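Teaching a Kitchen Arm to Plan Around Clutter
Final report, Provov project
Valtteri Pelkonen and Nelli Nieminen
September 16, 2023

1. What we set out to do

Our goal was to write a motion planner that could move a single arm over a busy kitchen worktop without brushing against anything it had not been asked to touch. We called the software Provov. Julevitz, the planner written by last year's group, worked well on a bare table but treated every object as a tall box, so on a full counter it mostly gave up and reported that no path existed. We wanted paths, and we wanted them quickly enough that a person would not get bored waiting!

We started in January with almost no planning experience between us. Valtteri wrote the planner and the collision checks, and Nelli took on perception and the test tools.

2. How it works

An overhead colour and depth view is split into objects by Phromma, our perception module. Each object gets a rough outline and a height, and the planner then grows a tree of possible arm poses until one branch reaches the goal. A second pass smooths the path so that the wrist does not wander about.
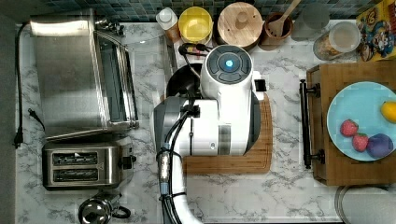
Cables were the part of the collision model we got wrong for longest. Our first version knew the shape of every rigid link and nothing else, so it happily planned paths where the links cleared an object by a finger's width. But the black cables run along the outside of the arm and loop over towards the gripper, and those loops need room of their own. We ended up wrapping the upper arm in a chain of fat capsules - crude, but cheap to check - and making them wider near the joints where the slack collects. The same view shows our other headache, the pan partly hidden under the arm. Phromma now remembers the last full outline of an object and keeps it until the arm moves clear.

3. Results

We ran 174 planning requests on layouts saved by our replay tool, Piltwood. Julevitz found a valid path in 47 of them and Provov in nearly 90 per cent. We were really pleased with that, and a bit surprised, as the capsules make the arm quite a lot fatter and we had expected to lose more paths than we gained.

Of the failures, 23 were not really planning failures at all: Phromma had merged two neighbouring objects into one big lump. Clear glass was the usual culprit, as the depth readings go straight through it.

4. What we would do next

The capsules are fixed in size, whatever the pose. A cable model that changes with the elbow angle would let the arm squeeze into tighter gaps, and Nelli has a half-working version in the repository under the branch "slack". Valtteri would like to try reusing old trees when only one object has moved.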